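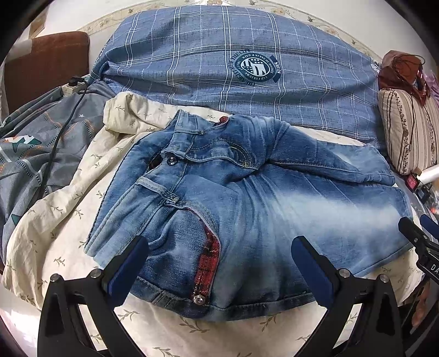 The jeans, waiting their turn on the bed. Tartan pocket and all.

Quick one tonight, dinner's in the oven and I've got until the timer goes.

So I finally started on the wardrobe. It has been on the list since April and the list has been on the fridge so long the magnet's left a mark. Plan was to do the whole lot in an afternoon. I did the jeans. Well, most of the jeans.

Everything goes on the bed first, one thing at a time, flat as it'll go. Mahsa Pakzad taught me that when we shared the flat and she's right - you can't fold a thing you haven't had a proper look at. Otherwise you just make a neater lump. Clean sheet on first as well, the cream one with the little leafy sprigs, which was my gran's idea of cheerful and is now mine.

And then I got stuck on this pair for ages. I'd forgotten the pockets! There's a strip of red tartan along the curve of the pocket opening, running down to a silvery rivet, and you don't really see it when they're on, it's all under your jumper. I bought them in 2004 from Skandent, the shop by the old bus station that sold records in the front and clothes at the back. They smelled of joss sticks for a month. The shop's long gone, it's a place that does phone screens now.

They've worn so well though. Still properly dark in places, then that big pale patch on the lower leg, and the creases at the hips that have set in like whiskers. One of the belt loops has gone all frayed and soft. I keep meaning to put a few stitches in it. Fatima Effiong says leave it, a loop will hang on for years like that if you stop hauling your jeans up by it. Which I do. Every morning.

Anyway, folding. I know, riveting stuff. What I do:

One leg over the other, seams more or less together. Don't fuss.

Smooth from the waistband down with the flat of your hand. The waistband never wants to lie flat, it gapes open in a big loop, so give it a tug at both sides and do the button up if it's being awkward.

Tuck the pointy bit at the back of the seat in so you've got a straight edge.

Then fold the legs up to just under the waistband, and in half again. Thirds if your drawer's shallow. Mine is, so thirds.

Stand them up in the drawer, fold side up. Not stacked. If you stack them you wear the top two for ever and forget about the rest, hence me and the tartan.

I did buy one of those drawer dividers, the Hunura one, and it is fine but it's too short for my drawer and slides about when you open it. A shoebox lid wedged at the end sorted that out. Réka wanted to know if it was worth the money - not really, get two shoebox lids.

Going out: the grey ones with the broken zip, the white ones (what was I thinkng), and a pair that I think belong to my sister. Itzel Zavala is having first look through the bag before it goes to the charity shop becuase she's my size and has no shame.

Staying: these, obviously. I did try them on. They do up. Sitting down is a seperate matter and we won't go into it.

Still to do, jumpers, and the bottom of the wardrobe where the scarves live. Also the odd socks. I might do the jumpers tomorow if it rains.

Right, timer. More when I've done the jumpers, and if anyone knows how to stop a cheap drawer sticking please tell me, I've tried candle wax and it helped for a week.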